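Clamport tote set

Hi! I'm Ailbhe Ó Ceallaigh, and I look after this little set. It's all remote-control demos on the two-arm cell, with a tote bag of shop stuff as the thing being worked on. Erhan Akgül drove most of it and I drove the rest (his are smoother, you'll spot mine).

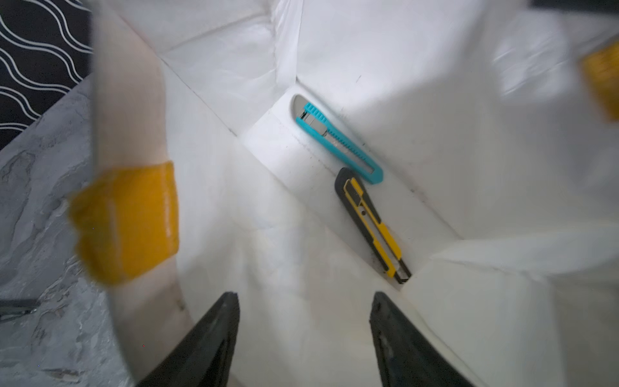
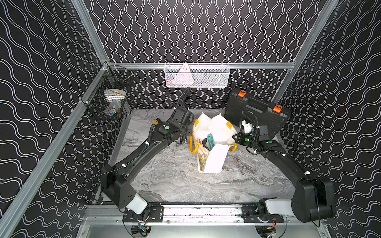 What you get

There are 213 demos, and 70 of them are Erhan's second pass in May, after we retuned the leader arms. Each one comes as its own folder, with the wrist video, the fixed view of the cell and joint positions for both arms. Gripper opening is stored separately because I forgot to put it in the joint file — sorry, there's a loader in tools/ that glues it back on.

Things to watch for

The bag is soft and it never sits the same way twice, so please don't train on fixed handle positions. I tried that and wasted an afternoon! The wrist view also gets blurry when something is close to the lens. I left those stretches in.

Left and right arm names follow the fixed view. Barış Yazıcı had them swapped in his first script, so if you copied anything from him early on, check it.

Splits

Use splits/purves.txt if you want numbers that match ours. Two demos are listed in skip.txt with bad timestamps. I keep meaning to repair them.

Questions

Open an issue, or ask Umut Saraç if it's about the loader.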